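Questions we get about the Premholm Knit & Natter, updated January 22, 2018

Welcome! If you've found this page, you've probably picked up one of our flyers at the Riltport library or heard somebody laughing through the hall window. These are the things people ask most. If yours isn't covered, the email address is at the bottom and Leen reads everything.

## Coming along

**Do I need to know how to knit?**

No! We love beginners. About a third of the group had never held a needle before they walked in, and one of them is now halfway through a cabled cardigan (hello, Karim). Someone will sit with you for your first hour and get you casting on.

**When and where?**

Premholm Hall, upstairs room, 7 to 9 pm, first and third weeks of the month. The day moves a bit depending on who else has booked the hall, so check the noticeboard or ask to go on the email list. The side door is the one you want. The front one sticks.

**What does it cost?**

Two dollars a night, which covers tea, biscuits and the room. Kids under 16 are free and need an adult with them.

**Can I bring crochet instead?**

Of course. Crochet, tatting, darning, a bag of tangled wool you've been avoiding for years, bring it all. Lama Haddad once spent an entire evening untangling a skein of laceweight and said it was the most relaxing night she'd had in months.

## Wool and needles

**What should a beginner buy?**

One pair of 4 mm needles, bamboo if you can get them (they're grippier, so your stitches don't shoot off the end), and one ball of plain 8 ply in a light colour. Dark wool is gorgeous but you can't see what you're doing. Please don't start with anything fluffy! Mohair is very hard to unravel and it will break your heart.

**I've got a pattern that says "worsted". What's that?**

It's an American weight, a touch thicker than our 8 ply and usually swapped for 10 ply. Knit a tension square before you commit. Yes, really. We all skip it and we're all sorry.

**How much wool for a jumper?**

It depends on the size and the stitch, but for a plain adult jumper in 8 ply Josiane tells people to allow 1150 metres for a small and go up from there. Buy an extra ball from the same dye lot. You can always make a beanie.

**Can I borrow needles?**

Yes, there's a tin. It has most sizes from 3 mm to 8 mm, plus a few circulars. Write your name in the book when you take a pair home and bring them back when you're done.

## Washing and looking after things

This is the part I get excited about, so forgive the length.

**Can I put hand knits in the machine?**

Check the ball band first. If it says superwash, a cool gentle cycle is fine, in a mesh bag. If it's ordinary wool, wash it by hand in lukewarm water with a small squirt of wool wash. Let it soak for 15 minutes, squeeze, don't wring, and keep the rinse water the same temperature as the wash. A sudden change plus rubbing is how you end up with felt.

**How do I dry them?**

Roll the piece up in a bath towel and press down hard (I stand on mine). Then lay it flat somewhere airy, out of direct sun, and pat it back into shape. Never hang a wet jumper on the line unless you'd like a dress.
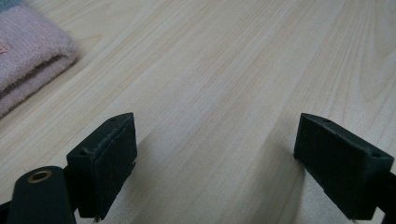
**My jumper has gone bobbly. Did I do something wrong?**

Not a thing. Pilling is just short fibres working loose and rolling up where the fabric rubs, so you'll see it under the arms and at the sides first. Soft, loosely spun wool does it most. Pick the bobbles off by hand or use a wool comb, going lightly in one direction. It nearly always settles down after the first season.

**What about moths?**

Wash everything before you put it away, because moths love a bit of skin and gravy. Store it in a sealed bag or a tub with a good lid. If you find a hole, seal the piece in a bag and freeze it for two weeks, then shake it out outside and give it a wash. Cedar and lavender smell wonderful but I wouldn't trust them on their own.

## The blanket project

**What is it?**

Every year we knit squares, sew them into blankets and send them to the family shelter in Flallville. Last year we made 492 squares, and Jihad Sabbagh did most of the joining! Any pattern goes, as long as the square measures 20 cm each way. Machine-washable yarn only, please.

**When do you need squares by?**

The end of October, so there's time to sew. Leave them in the basket at the top of the stairs.

**I can't get to meetings. Can I post some?**

Please do! Kassab Wool Shop in Riltport takes drop-offs too, and they'll give you a cuppa if it's quiet.

## Still stuck?

Email Leen Tarawneh at the address on the flyer, or ring Josiane Le Goff after 5 pm. If it's a dropped stitch, put a safety pin through it and bring the whole thing in.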